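# How to set a table on a plain black cloth

I used to think a black tablecloth was for Halloween and nothing else. Then I bought one for a supper in June, put a woven mat on it, and I haven't looked back! Pale, textured things look wonderful against it, and you can build a lovely place setting out of bits you already own.

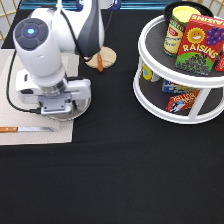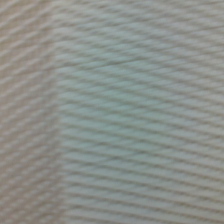
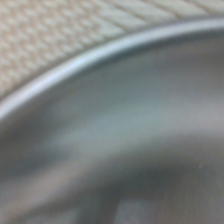
The whole thing takes me 10 minutes once the cloth is ironed, and I'd say the ironing is the part to be fussy about. Every crease shows on black.

## What you need

- a black tablecloth big enough to reach past the edges
- a woven placemat in beige, cream or oatmeal
- something metal with a bit of shine, such as a mixing bowl or a serving dish
- a small round wooden board
- a knife with a wooden handle, if you're putting out bread or cheese
- a lint roller (you will want this more than you expect)

## 1. Get the cloth flat

Iron it on the wrong side while it's still slightly damp. Carry it to the table over your arm, lay it down from the middle outwards and smooth it with the flat of your hand. Then go over it with the lint roller. I do this twice, and with a cat in the house I should probably do it three times.

## 2. Put the mat down

Line the long side of the mat up with the table edge and leave a gap of two fingers. If it has been rolled up in a drawer it will try to curl, so turn it over and leave it under a couple of heavy books overnight.

Do have a feel of the mat before you buy! A flat printed one looks a bit dead on black. You want ridges, or a little basket pattern, something that catches the light from the side. Mine came from the homeware stall at Flisstead market, and I went back for more the very next week.

## 3. Add the metal

Put your bowl on the mat and shift it about until you like it. I prefer it off to one side, with plenty of weave showing, because dead centre looks like a shop display to me. Give the rim a polish with a dry tea towel first. Brushed steel is very forgiving on the inside, but fingerprints on a rim are another matter.

A brushed finish is my favourite for this. It picks up a soft grey glow from the room and doesn't dazzle anyone.

## 4. Bring in some wood

A little round board straight on the cloth, next to the mat, warms everything up. Use it for butter, a candle or a pile of olives. Rub it with a drop of food-safe oil the day before and wipe off the extra, or you'll get a greasy ring on the cloth. (Ask me how I know.)

If you're using a knife, lay it along the mat, in line with the edge. Orangey-brown handles look gorgeous on beige. With small children coming, keep it in the kitchen until the bread comes out.

## 5. Stop

Sit down in one of the chairs and look at it from there. If there's black showing around each group of things, leave it alone. My first go had napkin rings, pebbles and a runner, and there was nowhere to put a plate.

## Looking after the mat

Shake it outside, then wipe it with a barely damp cloth, going along the ridges. Dry it flat. For crumbs stuck in the weave, an old soft toothbrush is brilliant.

Next I'm going to try the same setting with a dark green cloth, and I'll add a note here once I've found one that doesn't shed.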